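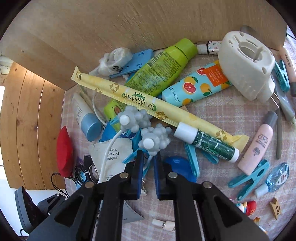 4.2 Sorting mixed household items into the Stuvance carton

1. Stand the carton on a level surface and fold the top flaps outward.
2. Line the base with a piece of clean fabric. Smooth out any folds at the corners.
3. Check the caps on all bottles and tubes. Tighten screw caps by hand only.
4. Place bottles and cosmetic tubes first, on their sides.
5. Lay tea packets and other light, flat goods on top of the bottles.
6. Add plug-in devices last, with the prongs facing away from soft packaging.

Note: Items may overlap. Keep the top of the pile at least 9 cm below the rim - see section 4.5 for closing the flaps.

CAUTION: Do not pack a leaking container with food or tea. Wipe it, bag it and move it to a separate carton.

CAUTION: Unplug electrical items and let them cool before packing.

Maximum load: 14 kg per carton.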